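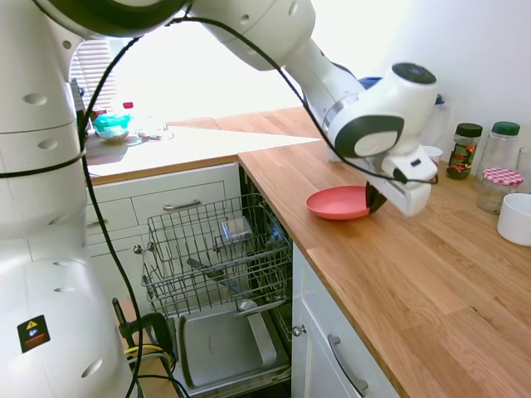 Coral-pink plate, wooden counter.

I've been playing piano for singers at the Imton hall for a while now, and I'm going to say it: the program bios are too long! The last one I was handed ran to 525 words, for a song recital that lasted barely an hour. Every teacher was in there, every masterclass, every prize (second prizes too). By the time I'd finished reading I still had no idea what kind of music this person loves.
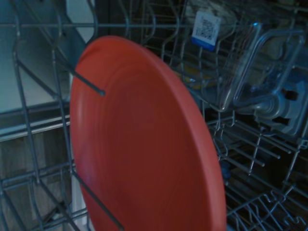
My own bio used to be just as bad. I had 3 versions of it, and the longest went back to a youth contest in Wutow that I didn't even win. When I finally cut it, I thought about how a dish rack does its job, a few thin metal tines and a big red-orange plate stands right up. A bio can be like that, a little wire and plenty of plate. Mine is 125 words these days and the phone still rings.
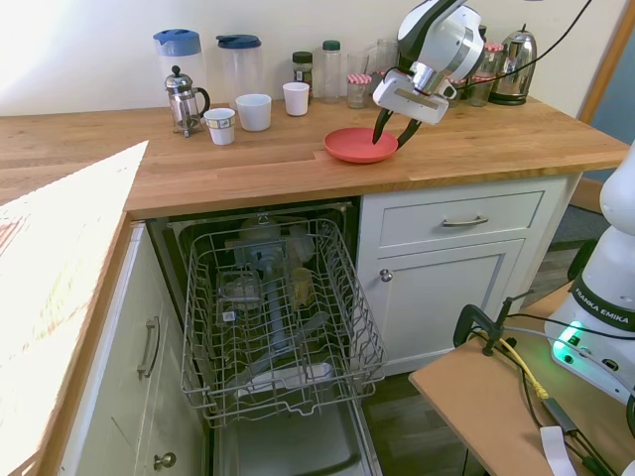
What I'd love to read is the stuff singers tell me at rehearsal. Why this song cycle, why now, what scares them about the last page. We get to that over coffee, usually, and I'd trade a whole paragraph of conservatory names for what gets said around a French press and a few white cups. The Vulel festival tried it last September, up to 2 short paragraphs per player and no lists, and people in the row behind me were reading them out loud to each other. I kept that program. I can't say that about many.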